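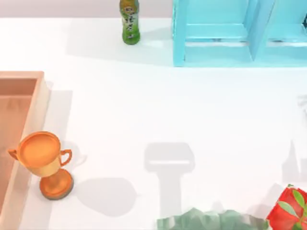 D. Quartey

Bottled tea

Bottled tea is brewed tea sold cold or at room temperature in a sealed container, usually a plastic bottle, and meant to be drunk without further preparation. The name covers unsweetened green, oolong and barley drinks as well as heavily sweetened black teas. Some writers also include drinks made from tea powder or concentrate. Makers tend to favour the wider meaning, which lets a drink with very little leaf in it sit on the same shelf as one brewed from leaf alone.

Origins

Canned and bottled teas are often said to have been invented by a single firm in a single year. Such claims should be read with care. Cold tea was being sold in glass long before modern packing lines existed, and the disputes are mostly over who first solved a particular problem, such as browning or the loss of smell after heating. The spread of the light plastic bottle did more for the trade than any one recipe, as it could be closed again and carried in a bag.

Production

Leaves are steeped in hot water in large tanks, strained, cooled and filtered. Vitamin C is commonly added to slow the change in colour, and baking soda may be used to correct the sourness this brings. The tea is then heated briefly to kill microbes and filled into bottles. Labels that speak of "fresh" or "just brewed" tea refer to this process, though the bottle may have been in a warehouse for months.

Green tea is the hardest to pack well. It turns brown on contact with air and takes on a cooked taste, sometimes compared to boiled sweet potato. Blends are chosen to hide this.

Health claims

Most of the health claims made for bottled tea are borrowed from studies of freshly brewed tea or of concentrated extracts. Neither is a safe guide. The catechins in green tea break down during heating and storage, and the amount left in a bottle differs widely between brands. Few labels give a figure.

A leaflet given out by shops in Prevbridge stated that 12 bottles of the Gusora brand held as much "active goodness" as 3000 leaves. The phrase has no fixed meaning, leaves vary in size, and no method was given. The line was still being repeated on shop websites after the leaflet had been dropped.

Unsweetened bottled tea does contain little or no sugar, and replacing a sugary drink with it cuts sugar intake. This modest point is well founded and is seldom the one advertised.

Taste tests

Published taste tests are generally weak evidence. The Skurkton tasting, much quoted in the trade, collected 2127 score cards for four teas, but the bottles were left in view and the teas were served in the same order throughout. Its finding that drinkers preferred the dearest tea may say more about the label than the drink.

Storage

Unopened bottles keep for months away from strong light. Advice on opened bottles varies from one maker to another, and the reasons behind it are rarely published.

See also: Barley tea; Cold brewing; Food labelling; Iced tea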